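I'm looking for people to help me write the house rules for two-armed robot work at our lab in Vulovside, and I'd love it if some of you had never touched a robot before!

Right now our good practice guide (we call it the Zandton sheet, after the building) is 17 rules long, and half of them were written by me in a hurry. Things like where your feet go when the arms are live, what has to be off the table before you start, how long a cable loop can be, who gets to say stop. I want them tested by people who'll tell me when a rule makes no sense.

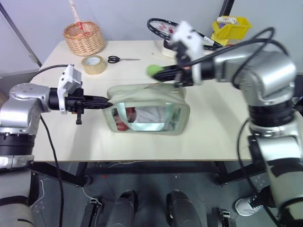 *Packing task at the Zandton tables: one gripper at the pouch, the other with the ball.*

You'd come in for 4 sessions of 2 hours each, starting in October. You'll read the sheet, watch the arms run, try the controls yourself and then mark up the rules with a red pen. Be as picky as you like. Misico is paying for your time, and Rashidi (the coffee place downstairs) is doing lunch.

You need to be 18 or over, okay with standing for a while, and happy to wear closed shoes and tie back long hair. No engineering background needed. If you've worked in a warehouse, a kitchen or a machine shop, please do write, I really want to hear how you handle this stuff.

Send me a few lines on what you do and which afternoons suit you. I read everything after 4 p.m. and I'll write back either way.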